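How to look after a pale wood-veneer table (and what to ignore)

Most advice on veneer tables comes from people with a tin of something to sell. I have had mine for years, I have tried a fair bit of what was recommended, and I now do much less than I used to. The table looks better for it.

First, find out what you have. Look at the edge and then underneath. If the grain on top stops dead at the edge and a separate strip takes over, you almost certainly have veneer: a thin skin of wood over something cheaper. Nothing wrong with that. It does mean you can't sand your way out of trouble, whatever the man in the video says.

Clear the part you're going to clean. Unplug any leads before you bring a damp cloth near them.
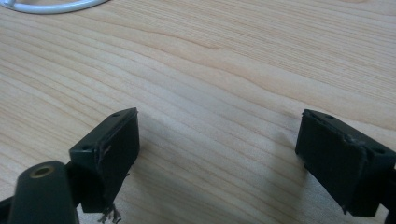 Daithí Duggan
Home and repairs writer
3/3/23

Grain that swings about in waves is a nuisance to judge by eye, as a darker ripple can pass for a stain. Before you attack a mark, crouch and look across the surface with the light coming towards you. A stain usually has an edge that ignores the grain. If the dark bit follows the lines, leave it alone. It's wood.

What you need

Two soft cotton cloths
A bowl of lukewarm water
One small drop of washing-up liquid

What to do

1. Dust with a dry cloth, going with the grain.
2. Dip the second cloth and wring it out hard. It should feel barely damp.
3. Wipe a patch the size of a dinner plate, then dry it straight away.
4. Carry on until you've done the lot. Don't go back over patches you've already dried.
5. Leave it an hour before you put anything back.

For a white ring from a mug, wait a day or two before doing anything. Some fade on their own. I've read that mayonnaise, toothpaste and cigarette ash all work. I tried the first two in September and got a greasy ring and a dull ring.

As for polish, I bought a bottle of Gindix on the strength of "521 uses". I found one, and the table felt sticky afterwards. If the finish is sound, the polish only sits on top of it and collects dust. If the finish has worn through, you need a new coat of varnish, and that's a separate job.

Sandpaper, even the very fine sort, stays in the drawer. So do scouring pads and anything with bleach in it. If a corner of the veneer has lifted, keep water off it and get some wood glue under it before it snags on a sleeve.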